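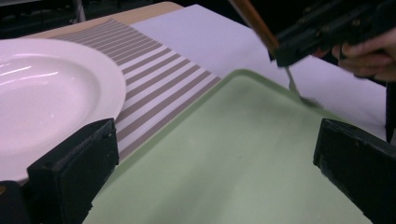 ok gripper thread, since three people asked how the Korkora hand units get looked after. typing this between jobs so bear with me

1/ we run two of these at Warau. black fingers, blocky tips, nothing fancy. the fingers are the part that wears so they get looked at first. every morning before anyone touches a fork

2/ wipe tips with a dry cloth. then a damp one. then dry again. NO solvent – Vasilis tried it on the old set and the faces went slick, forks just slid out

3/ check the finger screws. unit 2407 likes to back one off on the left side. I put a paint mark across the head so you can see if its moved. snug, then a quarter turn. stop there

4/ open full, close full, 20 times. listen. a click near the end of travel = grit in the slide. brush it out, don't blow air in, it only goes deeper

5/ then the table. placemat, plate, tray, fork. mint tray because black fingers show up nicely against it. cloth placemat has to lie flat or the tray rim rides up on it and your fork height is off

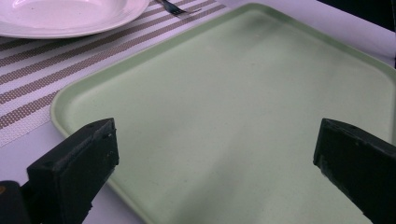 Fingers wide open over the tray, fork on the placemat.

6/ nicks on the finger faces are fine. nicks on the gripping edge are not. run a thumbnail along it, if it catches, swap the pair. always the pair!! one new one old and it closes crooked

7/ swapping takes me 12 minutes. Ulla Myklebust does it in 6 and I have asked her to stop telling people

8/ after a swap redo the zero. close on nothing, set zero, open, close again, read it. if the second reading has drifted do the screws again before you blame the sensor. it's nearly always the screws

9/ spares live in the Flestia box, top shelf, left and right bagged together. if you take the last pair WRITE IT ON THE LID. we lost most of a morning in March over that

10/ someone asked about grease. tiny bit on the slide, none on the finger mounts. the Gamage stuff in the white tube, definately not the spray

ok next job's up. will post the zero steps properly tonight if I remember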